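How Flatfish Hide on the Seafloor

A page for young readers 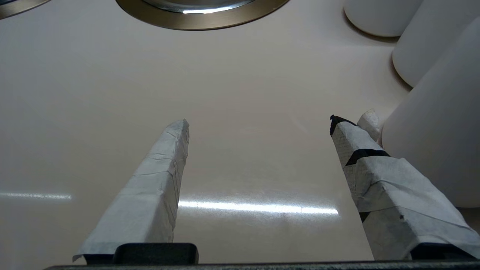 A flatfish is a fish that spends most of its life lying on its side on the bottom of the sea. Flounder, sole, halibut, plaice and turbot are all flatfish. Their bodies are wide and thin, and when one of them lies on the sand it is hard to tell where the fish stops and the sand begins. Part of the trick is color. Part of it is shape. Look at the white wrapping in the picture, with its creases and overlapping folds set against the smooth, pale cream surface. White and cream are close in color, but the wrinkles still give the wrapping away. A flatfish has the same problem. Matching the color of the bottom is only half the job, and the fish has to do something about its edges too.

Starting out as an ordinary fish

A baby flatfish does not look like its parents. When it hatches from the egg it is tiny and see-through, and it swims upright like a goldfish, with one eye on each side of its head. At this stage it is called a larva. It drifts near the top of the water and eats very small animals called plankton.

After a few weeks the young fish begins to change. One eye starts to move. It travels slowly over the top of the head until it sits next to the other eye. The bones of the skull twist as this happens. The body gets flatter, the fish begins to tilt as it swims, and in the end it sinks to the bottom and lies down on the side that has no eye.

Some kinds of flatfish end up with both eyes on the right side. Others end up with both eyes on the left. Plaice are usually right-eyed and turbot are usually left-eyed. In a few kinds, such as the starry flounder, you can find plenty of both.

Two sides, two colors

The side that faces up is called the eyed side. It is brown, gray or greenish, often with spots. The side that faces down is called the blind side, and it is usually white or very pale. It rests against the sand, so it does not need to match anything.

Changing color

Many flatfish can change the color of the eyed side. The skin has special cells with coloring inside them. When the coloring spreads out through the cell, that part of the skin looks darker. When it bunches up in the middle of the cell, the skin looks lighter. By doing this in different places, the fish can make spots and blotches of different sizes.

On fine sand the fish shows a fine, even pattern. On gravel it shows bigger light and dark patches. Some flatfish that live in warm water can change in a few seconds. Others take much longer.

The fish uses its eyes to do this. It looks at the bottom around it, and its brain sends signals to the skin. If a flatfish cannot see properly, it has trouble matching.

Hiding the edges

Even a fish with a very good pattern has an outline, and outlines cast shadows. A flatfish deals with this by burying itself. It ripples its long fins and beats its body against the bottom. The sand puffs up into the water, then settles back down on top of the fish. Very often only the eyes are left showing. The eyes stick up a little and can turn separately, so the fish can look forward and backward at the same time.

It still has to breathe while it is covered. Water goes in through the mouth, passes over the gills and comes out again.

Why hide?

There are two reasons. The first is to keep from being eaten. Seals, sharks, cod and some seabirds all eat flatfish. The second is to catch food. Shrimp, worms and small fish may come close to a buried flatfish without noticing it, and then it can grab them. Not all flatfish hunt this way. Sole mostly feed at night and find worms by touch and smell. Halibut are strong swimmers and will chase other fish up off the bottom.

When the bottom is wrong

Hiding works best on sand, mud or small stones. On a very smooth, hard bottom a flatfish cannot bury itself at all. Young flatfish often live in shallow bays where the sand is soft, and those bays matter a great deal to them. If a bay is dug up or gets very dirty, the young fish may not find another good place nearby.

Try it yourself: the Dalville sand tray

Halina Malinowski teaches the shore class at Dalville, and this is the activity she does with her groups in October, when it is too cold to wade. You will need a baking tray, some dry sand, paper, scissors and crayons.

Draw 3 flatfish on paper and cut them out. Make them all the same size.
Leave the first one white.
Color the second one plain brown, as close to the sand as you can get it.
Color the third one brown with small light and dark speckles.
Put sand in the tray and lay the fish on top. Stand back and ask a friend to point to them.
Now sprinkle a little sand over the edges of each fish and have a different friend try.

Write down which fish was found first each time. Then do it again with gravel in the tray. You may have to draw new speckles.

Words to know

Larva: a very young fish that does not look like the adult yet.
Plankton: tiny living things that drift in water.
Camouflage: colors, patterns or shapes that make an animal hard to see.
Eyed side: the side of a flatfish that faces up.
Blind side: the side of a flatfish that faces down.
Gills: the parts of a fish that take oxygen from the water.

Written by Imani Esposito. Page updated 30 August 2019.

Next page: How Rays Swim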